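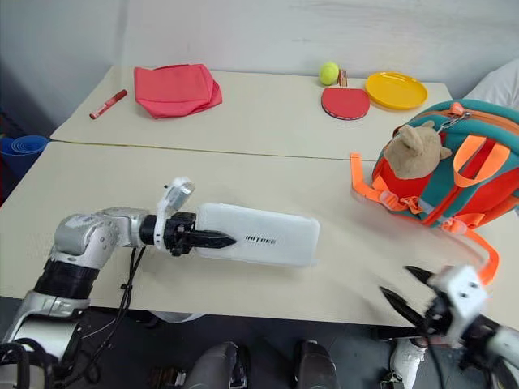
Figure 11.1 A red marker pen, a folded fabric bag and a tennis ball on white tables.

Chapter 11
Picking a Material

Words to know: stiffness, strength, toughness, hardness, density, property

I once ruined a perfectly good garden gate by being cheap about the hinges. They were zinc-plated steel, they cost next to nothing, and I scratched the plating putting them up (I used the wrong screwdriver, and I knew it was the wrong screwdriver). By the second February the top one had rusted so badly that the gate hung like a loose tooth. My neighbor across the alley had put up brass hinges years before I moved in, and hers still swung without a squeak.

I've told that story to every class I've taught, partly to make myself feel better and partly to get us thinking about how a material is chosen. Somebody decided what your toothbrush handle would be made of. Somebody decided on your shoe soles, your bus seat, the cord that pulls the blinds. Most of the time you don't notice the decision until it was a bad one, and then you notice it every single day!

In Chapter 10 we looked inside materials, at grains and fibers and long tangled molecules. Now we go the other way. We start with a job that needs doing and ask which stuff could do it.

Four words that get mixed up

People say "strong" when they mean all kinds of things. I do it too, at home. For this chapter we have to be fussier.

Stiffness is how much a material resists bending or stretching while you load it. A glass rod is stiff. A rubber band is not.

Strength is how much load it can take, for its size, before it breaks or stays bent for good. Nylon fishing line is thin and quite stretchy, and it will still hold a surprising weight.

Toughness is how much energy it soaks up before it breaks. This is the one that catches people out. A ceramic plate is stiff and very hard to squash, but it has almost no toughness, so one drop on a tile floor finishes it.

Hardness is how well a surface resists being scratched or dented. Your steel fork can mark a plastic bowl, and the bowl can't do much to the fork.

Try using all four about one thing in your kitchen. I did it with a wooden spoon and had to stop and think twice before I got to the end.

The spoon problem

Let's stay with spoons for a minute. Suppose a company called Movcombe wants to sell a stirring spoon for home cooks. It mustn't soften in boiling soup. It mustn't scratch a coated pan. It should stay cool enough to hold, and it should survive being dropped behind the stove and forgotten there.

Stainless steel handles the heat, but it scratches the coating and warms up along the handle. Cheap plastic is kind to the pan and may droop in the pot. Wood does nicely on almost everything and hates the dishwasher. Silicone over a steel core does well too - and costs more to make, with two materials to join where there used to be one.

When my colleague Mizanur Nanayakkara runs this as a class debate, he gives each team a budget and lets them argue. The wood team and the silicone team usually end up close, and the arguing is where the learning happens. You can defend more than one answer, as long as you can say which property you gave up and what you got for it.

Before you read on

Find something at home that has been repaired, or that ought to be. In your notebook, write down what it's made of, what it was supposed to do, and which of the four words best describes how it failed. My hinges would go down as a fifth kind of trouble, corrosion, and we'll get to that in Section 11.4.

Keep the page handy. You'll need it for the first activity in Section 11.1, where we bend, scratch and drop a few strips of material and put some numbers on the results.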